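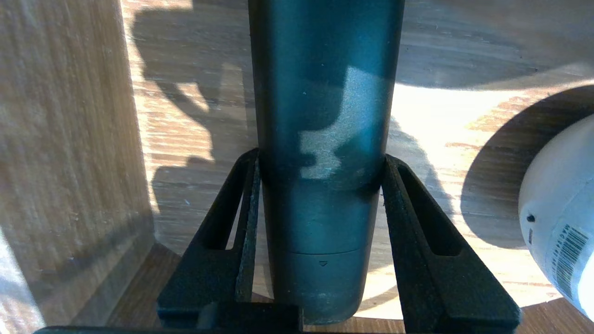
Stindero open day, November: visit notes

Stindero is a small manufacturer of household storage and table goods. It opens its building to the public once a year, in November. The visit lasts two hours and covers the wood shop, the molding room, the finishing area, the stores and a sunlit room at the south end where finished goods are handled and compared. Entry is free but places are limited, and children have to be accompanied in the wood shop.

Our group was led by Ayuba Quansah, who also runs the wood side of the business. The furniture is sold under the name Quansah, the bottles under the name Joltimier, and the lids and food containers under the name Timuvov. The three lines share a building, a loading dock and one inspection procedure, but each has its own drawings and its own suppliers.

I went mainly for the furniture. Most of what I wrote down concerns bottles and lids.

South room: the bottles

Visitors start in the south room. It gets direct light until mid-afternoon, and Quansah prefers to look at surfaces there because the lamps in the finishing area flatten everything. On a matte metallic finish the effect is easy to check. The teal bottle read as blue-green where the light fell off toward the sides, and as almost silver where the sun hit it squarely. Under the lamps a bottle in the same color looked like one even tone from side to side.

A thin seam runs around the lower part of the bottle, with a small triangle mark pointing down just below it. I asked about both. The seam on the Joltimier range is where the base section meets the body, and it is the first thing checked at inspection. A fingernail is drawn across it. If the nail catches on one side only, the two sections are out of line. If it catches on both, the gap is too wide. There is a gauge for the same job, and the gauge result is the one entered on the sheet, but the fingernail decides whether anyone bothers to get the gauge out.

The triangle is an alignment reference. During assembly it is set against a matching point on the fixture, so that any later fault can be located by its position relative to the mark. An inspection sheet might read "scratch, quarter turn right of mark, upper third." Buyers tend to assume that the mark means something about recycling or about which way the base unscrews. Customer service keeps a standard reply.

Below the seam the color looked slightly lighter and there was a little dust on it. Dust is more of a problem on the matte finish than on gloss. It sits in the texture and a dry cloth moves it along without picking it up. The care card recommends a damp cloth followed by a dry one, and advises against the abrasive side of a kitchen sponge, which polishes the high points and leaves a shiny patch. Several returned bottles with such patches were on a shelf near the door, tagged with the cause.

I had hoped to see the coating step. It was not running, and the coating room is closed to visitors in any case.

Molding room: the lids

The molding room is warm and loud and we were not kept there long. Ear protection is handed out at the entrance. One press was running, making round lids in white. Parts drop onto a belt, are trimmed if needed, and go into shallow trays with the outside face up. They are left to settle overnight before anyone measures them, as a lid checked straight off the press is still shrinking and will give a diameter that means nothing by morning.

The lid design has a narrow raised rim on the outside and a step down to a recessed inner disc. I had taken the recess for decoration. It stiffens the face. A flat disc of the same thickness bows when it is pressed at the center, and a bowed lid lifts at the edge. With the step, the center can move slightly without pulling on the rim. The recess also gives the next container something to sit in when they are stacked, although the fit is loose and I would not carry a tall stack across a room on the strength of it.

A smaller raised ring sits on the face inside the step. On some Timuvov molds that area holds an insert that can be changed to mark the batch, and on others it is left blank. Nobody in our group could get a clear answer on which sizes are marked and which are not. The printed catalog lists 77 products across the three lines and does not show the lids from above.

White is the hardest color to inspect. Small dark specks in the material show up at once, and glossy white throws back enough glare to hide the same specks if the lid is turned a few degrees. The operators tilt each lid through the light twice, once in each direction. The tolerance for specks depends on size and on whether the speck is on the face or on the sealing side. A faint one on the outside face is normally passed. Anything on the sealing side is rejected whatever its size.

The test bench at the end of the room opens and closes a lid on a container 2,000 times. After that the container is filled with colored water, inverted on blotting paper and left. The sheets of blotting paper are kept and pinned up by month. The early ones had clear rings of color. The recent ones were mostly blank, with a few spots along one side, which Quansah put down to a worn mold that has been replaced. 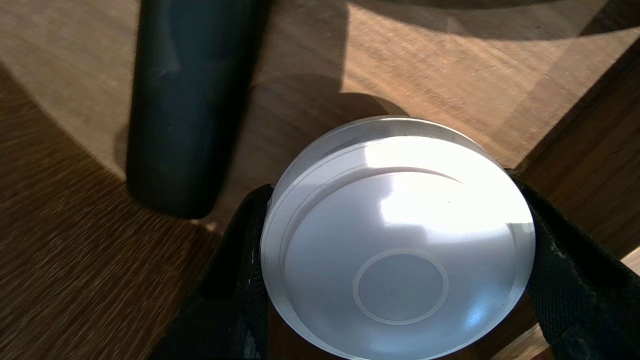 Wood shop

The wood shop is the oldest part of the building and the only part with its original floor. Boards come in from two sawmills, are stacked with spacers, and are left until their moisture reading has been steady for long enough to satisfy the shop. I asked for the figure and was told it varies with thickness, which is fair.

Most of the output is tables, low cabinets and seating. Flat panels are straightforward work and the shop does not spend much time showing them. The curved parts take up most of the tour. A curve can be cut from a thick blank, built up from segments or bent, and each method shows in the grain. Cut from the solid, the grain runs out at the ends of the arc and leaves a weak area there. Built from segments, the grain changes direction at each joint. Bent, it follows the curve. The shop uses all three, depending on the radius and on what the part has to carry.

Samples of each method are mounted on the wall for handling. The bent sample is the heaviest, which surprised me, and the segmented one has joints I could feel only with my eyes closed.

Edges are the other subject on which the shop has strong opinions. A sharp edge on a curved part is easily bruised, and a fully rounded one makes the part look thicker than it is. The usual answer at Quansah is a bevel, cut after the curve has been brought to its final shape. The bevel has to keep a constant width around the arc or the eye picks it up immediately. It is cut by machine on the flatter parts and finished by hand at the tight end, using a scraper. Sanding comes last and is kept light, as it rounds over the line where the facets meet.
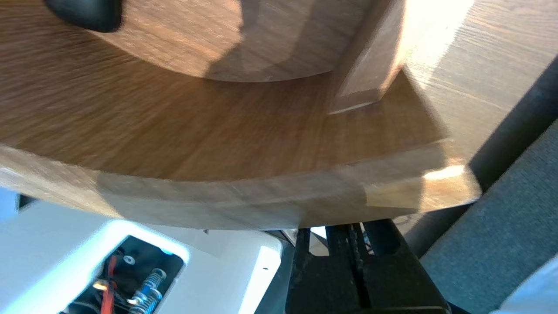

Where an upright meets a curved surface the shop chamfers the lower end of the post before fitting. A square end set against a curve leaves a gap at one side or the other unless it is scribed, and a scribed edge is thin and chips. The chamfer removes the thin part. It also leaves a small shadow line, and small differences in fit are hard to find once the shadow is there. Quansah was direct about this. The line is partly structural and partly there to hide what cannot be made perfect at a reasonable price.

The finish is clear. In the south room the honey-brown pieces looked washed out wherever the sun lay on them and much darker a hand's width into the shade, so I would suggest that anyone comparing two tabletops move them both out of direct light first. The paler wood used for box sides and cabinet panels changes less. Its grain is fine and straight and it keeps its beige tone in most conditions. Both darken with age, and the shop keeps offcuts from earlier years in a drawer to show customers by how much. A request for a matching piece some years after the first purchase is handled by comparing with these offcuts, and the customer is warned that the new piece will have to catch up.

Stores and packing

Finished goods from all three lines are packed in one area. Bottles go into individual sleeves, lids are packed separately from their containers, and furniture is wrapped at the edges first and the faces second. Lids are packed separately because a closed lid held in one position through a hot truck ride takes a set. The buyer receives two parts and a slip of paper explaining why, and a fair proportion still write in to say that the lid was not fitted.

Seconds are sold on the day from a table by the dock. They are marked with a dot of tape at the fault. I bought a container with a speck in the lid and a length of beveled offcut I have no use for. Payment is by card only.

Practical notes

Access: the south room, molding room and stores are on one level. The wood shop is up five steps and has no ramp.

Clothing: closed shoes are required. Sleeves must be rolled or fastened in the wood shop.

Handling: everything in the south room may be picked up. Nothing in the molding room may be, including the lids in the trays.

Timing: the early tour has the better light in the south room. The later one has more machines running upstairs.

Parking: the yard fills before the first tour. The street behind the building has no restrictions.

Bookings for next November open in the summer through the Stindero office. The coating room will remain closed.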